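Work with us > Short-term > Skiverard cloth handling rules

Wanted: patient people to fold pants and argue about rules

I run the cloth bench at Skiverard, and I'm looking for people to come spend November with us folding, crumpling, and re-folding clothes next to a robot arm, and then helping us write down how it should be done. It's paid, it's part time, and no, you don't need an engineering degree. I came to this from a dry cleaner's counter and I still think that was better training than most.

So what's the work? We're putting together a set of house rules for robots that handle clothing, which we're calling the Bretis rules (after the street we started on, nothing deeper than that). Version one came out last spring and it was, well, thin. It said things like "garment should be in a known state" and left everybody to guess what a known state was. Two of our own people read that line and came up with different answers. I was one of them and I still think I was right!

Version two has to be better, and for that I need more hands and more opinions. We have 1,715 recorded folding attempts from the last round, and 815 of them got set aside, a lot of them for boring reasons like the wrong start position written on the sheet or a garment swapped halfway through. I'd love to never see a number like that again.

What counts as folded

Part of your day will be setting up and checking what we call a rest state, meaning the way a garment is left between attempts. For pants, the draft says one leg over the other, cuffs pointing the same way, and the cuffs allowed to be slightly offset. Elastic cuffs are a pain here. They spring, they gather, they don't lie flat the way a hemmed leg does, so we can't write a rule that says "edges aligned" and expect it to mean anything on a pair of joggers. 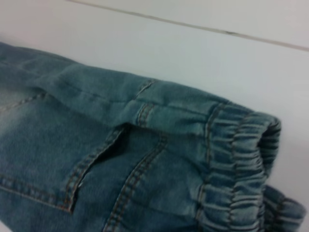 What you'd be doing

- Setting garments on the bench in the start state listed on the sheet
- Watching the attempt with one hand near the stop button (you'll be trained on this before anything moves, and I'm strict about it)
- Grading the result against the draft rule, without asking your neighbor what they put
- Writing a plain sentence or two when the rule didn't fit what you saw
- Sitting in on the rules meeting, which gets loud, bring a snack

That last one matters more to me than it may sound. If you grade all morning and think rule 4 is nonsense, I want you in the room saying so. Half of the good changes in the current draft came from graders who got annoyed.

The crumpled stuff

The other part of the job is start states that aren't neat. Any arm looks good if you hand it a shirt that's already nearly folded, and people's laundry doesn't come like that, mine certainly doesn't. The draft asks for a share of every test to begin from a bunched garment, and then we hit the real question, which is how bunched? "Crumpled" means a gentle ripple to one person and a tight ball to another. Annamalai, the test lab we trade notes with, drops the garment from a fixed height and takes whatever lands. We've tried that and also a scrunch-and-release by hand, and I go back and forth on which I like. With denim you get stiff ridges standing up and pockets folding in on themselves, and the faded spots can fool you into thinking there's an edge where there's only a lighter bit of cloth. 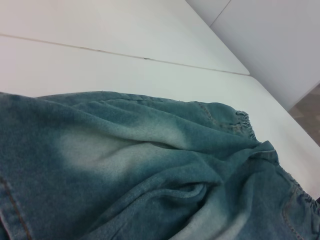

I'm leaning toward the drop, mainly so that two different labs can run the same test and have a fighting chance of comparing results. But knits just puddle when you drop them, so we may end up with one rule for heavy cloth and another for light. This is exactly the kind of thing you'd get to weigh in on.

Who I'm hoping to hear from

Anybody who has handled clothes for a living would go right to the top of my pile: laundry, retail, alterations, costume work, hotel housekeeping. You should be okay standing for a good part of the shift and okay doing the same thing many times without getting sloppy. You need to read and write everyday English well enough to leave a clear note. If you've worked around machines with a stop button before, great, tell me, but we'll train you either way.

Please don't apply if you need to sit the whole shift at the moment. The bench height is fixed for now (a new one is on order and I'll post again when it's in).

Pay and hours

The flat rate is $900 for the month. Shifts are mornings only, starting at 8:30, and we're done by lunch. Training time is paid and is part of that rate. We're in the Istberg building, second entrance, up the ramp. Parking is free but tight.

How to apply

Send me a short note saying what you've done with your hands for work, and then describe, in your own words, how you fold a pair of pants. Really write it out, step by step, as if the reader had never seen pants. No resume needed. I read every one myself, and I'll write back either way, though give me a little time if the inbox fills up like it did last round.

14 shares | 3 comments

Contact | Copyright Skiverard | Back to top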